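Search this forum Search titles only Advanced search Go

Keeping sourdough starter going through a move -- split from "Kitchen Talk"

marin_bakes wrote:

Hello everyone, and forgive the long post, I've been saving it up for a week. We are moving from Enville to Durnley at the end of the month, which is 428 miles by the route my husband likes, and I have a starter that I have fed since before my youngest could walk. I baked with her on Sunday school mornings and birthdays and through one very bad winter when the oven only heated on the left side. She is a plain white flour starter, nothing fancy, kept in a glass jar with a loose lid, and I have never once left her alone in a car for two days.

My question is how you would carry her. I keep going back and forth between taking the whole jar as she is and drying some of her out on parchment and mailing it to the new address. My sister thinks I should do neither and just start a new one when I get there. I love my sister dearly but she buys her bread.

Any advice welcome, and thank you for having me!
Marin Ivanov

oldstonemill wrote:

Welcome, Marin. Your sister is wrong, but you knew that.

I have moved a starter four times, once in the dead of summer, and what has worked for me every time is to make her stiff. Take a spoonful of your regular starter and work flour into it until it is a dough you can roll into a ball. Mine is usually the size of a walnut. Drop it in a small bag of flour so it is buried, close the bag loosely, and put it in with the coffee and the other dry goods. Stiff starter moves slowly and it doesn't slosh. When you arrive, cut away the crust, drop the middle into warm water with fresh flour, and give it a couple of days before you expect anything from it.

The jar in the car is asking for trouble. I did that on my first move and I was cleaning paste out of a seat belt buckle until Easter.

rafsan_k wrote:

I'm going to disagree with oldstonemill a little, with respect, as I've learned half of what I know from his posts.

Stiff starter is fine if you're used to it. If you have only ever kept a wet one, though, the day you get to a new kitchen with everything in boxes isn't the day I would want to be reading the signs on something unfamiliar. Dry it. Spread it thin, let it go all the way to brittle, break it up and keep it in an envelope. I dried some of mine in May two years ago and brought a piece of it back last winter just to see, and it was bubbling on the fourth day. Took a little longer than that to raise a loaf properly, but it got there.

Dry flakes don't care about a hot trunk nearly as much, and you can give an envelope to each of your neighbors as a goodbye present. I did that when we left our last place, and one of them still writes to me about her pancakes.

Rafsan Kanagaratnam

oldstonemill wrote:

Four days to bubble and then more before bread. With a stiff ball I am usually baking by the third. I'm not saying drying doesn't work, I'm saying Marin will want toast.

rafsan_k wrote:

She can buy toast for a week! Her sister can show her where.

krum.b wrote:

Do both. I don't understand why this has to be a contest every time it comes up. Drying costs you 200 grams of starter you would have discarded anyway, and the stiff ball costs you a spoonful. If one fails you have the other. I'd also leave some with a friend in Enville if there is one who bakes.

One thing I would add is the water. I went from a well to city water when I moved out here and my starter sulked for two weeks. I thought I had killed it. I started leaving a pitcher of tap water out on the counter overnight before I used it, and whether that did it or the thing simply got used to the new place I couldn't tell you, but it came around. So if yours goes quiet in Durnley, please don't throw it out too soon.

Krum Berisha

marin_bakes wrote:

Oh, this is so helpful, thank you all. Krum, I hadn't thought about water for even a second. We have a well now and the new house is on the town supply, so I'm going to write that on the inside of the kitchen cabinet before I forget.

I think I will do both as you say. Rafsan, how thin is thin? When I picture it I see myself scraping glue off parchment for an hour. And is there any reason not to use the oven with only the light on? It's damp here this time of year and I'm afraid it'll sit there and go sour in the wrong way before it dries.

rafsan_k wrote:

Thin enough that you can nearly see the paper through it. Use the back of a spoon or one of those bendy scrapers, and don't worry about the edges being ragged. If it's the right thickness it lets go of the paper by itself when it's dry. If you're scraping, it isn't done.

Oven light is fine, with the door cracked. Put a note on the oven door, though. I am begging you. My brother-in-law preheated mine to 428 for frozen fries with a full sheet of starter inside, and we ended up with something like a very sad cracker.

zivko_g wrote:

I keep this sort of thing in my baking letter, which goes out to a few cousins and friends from the old bakery, so I'll paste in the part on drying from this month's, if nobody minds the length. I don't use parchment and I haven't for years. I use a shallow tray with smooth sides and a scrap of clean cotton laid in it, and I find the cotton pulls the damp out from underneath while the air takes it from the top.
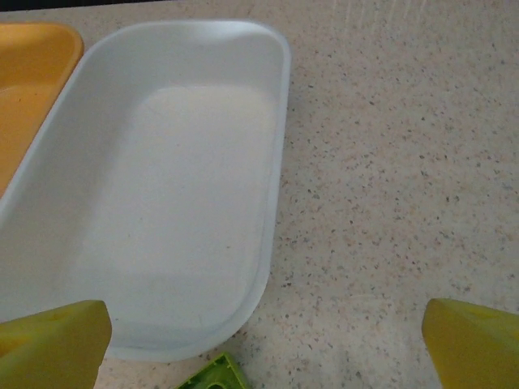

Ledine, 11th October

Dear all,

The nights have turned cool and the rye is behaving itself again. I promised Arben I would write down how my aunt dried her leaven, as he has asked me at two weddings and I was in no state to explain it at either.

Feed the leaven in the evening and leave it until it has risen and is just thinking about falling. That's the moment to dry it, when it's lively. Don't dry it hungry. My aunt was very firm on this and I have come to believe she was right, though she was wrong about a good many other things, including my first car. Wet the cotton, wring it hard, and lay it flat. Spread the leaven on it with a wet knife. Put it somewhere with moving air and no sun -- she used the top of the wardrobe -- and turn the cloth over a line on the second day, when it has set enough to hold. By the third or fourth day it should crackle when you fold the cloth. Rub it between your hands over a bowl and it'll come off in flakes, and what stays in the weave you can soak out and use that same night for flatbread.

She kept hers in a tobacco tin. I use a jar with a twist of paper in the lid. It's good for a year at the least, and I have used older.

That's the end of the part on drying. The rest is about my knee.

Živko Georgiev

oldstonemill wrote:

Živko, that is lovely, and I'll grudgingly admit I may try it. Doesn't the cloth pick up lint, or I suppose put lint into the starter?

zivko_g wrote:

Old cotton doesn't. New cotton does, and a terry towel is a disaster. Something that has been washed a hundred times, a pillowcase or a worn out shirt. No fabric softener, please, or your bread will taste like a hotel.

arben_y wrote:

I'm the Arben from the letter and I'd like it noted that I only asked at one wedding. The other one he brought it up himself.

More to the point, I did try the cloth and I had mold on the second day. Could be my kitchen, which has one small window and faces a wall. I went back to parchment with a fan pointed at it and had no trouble. So Marin, if your place is as damp as you say, I would be careful with the wet cloth business. I love the man but he lives on top of a hill.

Arben Yordanov

zivko_g wrote:

Two weddings. But he's right about the hill. In a damp house use a fan, and spread it even thinner than you think you should. Any pink or fuzz and the whole batch goes in the garbage, cloth too.

krum.b wrote:

Agree with Arben about the fan. Also make sure it's dry right through before it goes into anything with a lid. Break the thickest piece in half and see if it snaps. If it bends, back it goes.

marin_bakes wrote:

I have read all of this aloud to my husband, including the wedding argument, and he'd like to know what was the matter with the knee.

I'm going with parchment and a fan for the flakes, and the stiff ball for the car, and I've promised my neighbor the jar with what's left in it. She has never baked a loaf in her life but she has already bought a Nasution banneton, so I think the jar is going to a good home. I fed everything tonight so it'll be lively in the morning, as Živko's aunt would want.

I'll come back and tell you how she does on town water. And if I end up eating store toast for a week I will say so, oldstonemill, I promise.

oldstonemill wrote:

Bury the ball deep in the flour, and pack it where you can reach it the first night. Safe drive to you both.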